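Home Stories Workshop Notes Archive Contact

The Long Block

Story posted Mar 31, 2020

1. The basement

The robot had six wheels and no name. The man who was building it had tried a few names in February, when the body was only a plastic box with holes in it, but every name made him feel that he was making a promise. So he wrote "the unit" in his notebook, and his daughter called it "the suitcase," and both words stayed.

He built it on the table where his wife used to cut fabric. There was still a yellow measuring tape screwed to the edge, and he used it every day. The motors came from Dursun, a shop that sold parts from old wheelchairs. The battery came from there too. It was heavy and it had 55 written on it with a marker, and the seller did not know what the number meant.

The unit was supposed to carry bread. This was the whole idea. His mother lived at the other end of a long block in Covasik, on the fourth floor, and the bakery was at this end. She could come down in the elevator, but she could not walk the block any more. He worked nights and slept in the mornings, and she wanted the bread in the morning.

"You could buy the bread in the evening," his daughter said.

"She says it is not the same bread."

"Is it the same bread?"

"It is the same bread," he said, and he went on soldering.

2. The street inside the computer

Before the unit could go outside it had to learn to go straight. He had learned this with an earlier machine, which went straight into the leg of the table and then continued to try. So in the evenings before his shift he opened the laptop and started Barnov, the driving simulator, and loaded a street.

It was not the street in Covasik. It came with the program and it belonged to no city. But it was also a long block, and after two weeks he knew it better than his own. He knew the red hydrant on the right and the black post near it. He knew the line that ran down the middle of the sidewalk. He had told the unit to love this line, and mostly it did.

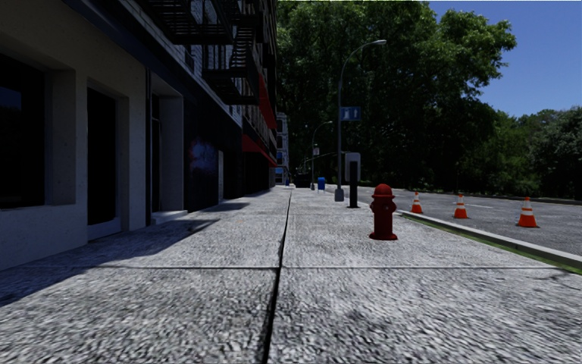
3. Run 100

On run 100 the unit turned left.

It had no reason to turn left. The sidewalk was clear, and the cones stood on the road where they always stood. But the unit left its line, crossed into the shadow by the building, and stopped in front of one of the dark doorways. The wheels were at zero. The log said that the goal was reached.

He read the log again. The goal was far down the block, near the small blue bin. He had put it there himself.

His daughter came down with her tea and looked over his shoulder.

"It wants to go in," she said.

"There is no in. It is only a dark picture on a wall."

"Does it know that?"

He did not answer. He opened the file with the goals and went through it line by line, with his finger on the screen, the way his mother read letters from the bank. The mistake was near the bottom. One minus sign was missing. He had been typing after a night shift, and his hands had been tired before his head was.

He fixed it and saved the file. Then he let the unit run again, and it went along the line to the end and stopped by the bin. It was a good run. He wrote "good" in the notebook. His daughter stayed on the stairs and drank her tea.

"I liked the other one better," she said.

4. Wheels on the floor

The body was ready a week later. He had bought the lid from Skikemmont, a firm that made coolers for fishermen, and it closed with a soft sound that he was proud of. He put a towel inside for the bread. He put two stones in the towel - a loaf from that bakery was heavy - and carried the whole thing up to the yard.

The yard had no line in the middle, so he had made one with chalk. His daughter held the stop button with both hands. He gave the command from the laptop, and for a moment the unit did nothing. Then all the wheels turned together and it began to move, slowly, with a small whine from the back left motor.

It followed the chalk past the bicycles. It followed the chalk past the drain. At the place where the door of the laundry room stood open, it slowed down.

"Do I press?" said his daughter.

"Wait."

The unit stood there. Inside the laundry room somebody's machine was finishing, and the light was off. He looked at the laptop. The goal was correct, the minus sign was in its place, and the distance to go was 200 centimeters.

"Wait," he said again, more quietly.

Then the whine came back, and the unit rolled on to the end of the chalk with its two stones. His daughter gave him the button. She went to the laundry room and closed the door.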